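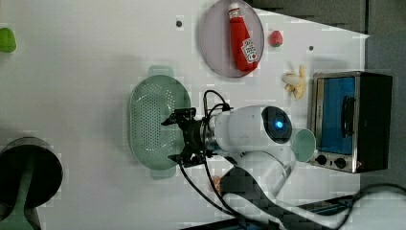 Figure 2. Tabletop kitchen setup: arm and gripper at the colander, with the plate, ketchup bottle and toaster oven behind.

4.2 Putting Things Away

The chore we call "putting things away" has a poor reputation among our colleagues, who would like to see a robot cook. We would like that too. Before a machine can cook, however, it has to deal with whatever the last cook left out, and this section reports how the Sustis controller did with that less glamorous job.

Each trial began with a typed instruction naming one object and one destination. The arm was given 63 seconds, a limit we set by watching a graduate student do the same job while holding a sandwich, and then being generous. A trial counted as a success if the named object ended up at the named destination and everything else stayed on the table. The second condition was added after the first afternoon.

Of 54 trials, 9 met both conditions. Most of the rest failed at the grasp. The controller is fond of approaching from straight above, a habit it picked up from the Nelbridge block-stacking data, where straight above is always a fine idea. Kitchen objects are less accommodating. A rim wants to be pinched from the side, and a round object wants to leave. On several occasions the fingers closed on air with great confidence, and the arm then carried the air carefully to its destination and let go of it there.
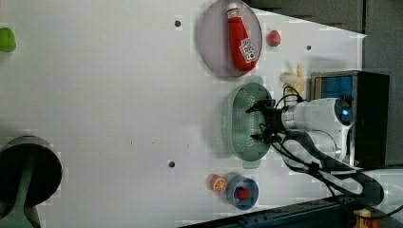
Clutter was the second source of trouble, and the one that matters most for anyone hoping to sell such a machine to an actual household. The Steyn planner, which we used for comparison, treats each object as a box with a polite margin on every side. That works when the objects keep their distance. With a banana lying just above the colander and the gripper already over the basin, the margins overlap, and a planner of this kind can decide that the only safe motion is none. It then waits out the clock. We scored these runs as failures, although they did leave the table no worse than they found it — more than can be said for Sustis.

We also tried rewording the instructions. "Put the banana on the plate" and "the banana goes on the plate" gave different paths from the same starting layout, and we have no good account of why. Retraining on the Risville set, which has more varied phrasing, narrowed the gap between the two wordings, mainly by making the better one worse. Section 4.3 takes up the language encoder separately.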